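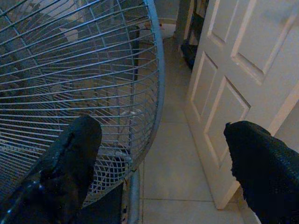 Courses > Building Services > Unit 5 > Air Movement in Occupied Rooms

Handout 2: The Pedestal Fan

A pedestal fan does not lower the temperature of a room. It moves air across the skin, and the occupant feels cooler as a result. Students should keep this distinction in mind when completing the Zorkar worksheet.

The guard is a safety component and must remain fitted whenever the fan is connected to the supply. Dust on the wires and blades reduces the flow of air – unplug the fan before cleaning either.

For the practical, allow the fan to run for 15 minutes before taking the first reading. Stand to one side of the airflow. Completed worksheets go to Apostolos Tsolakis in Room 44.

Last updated: January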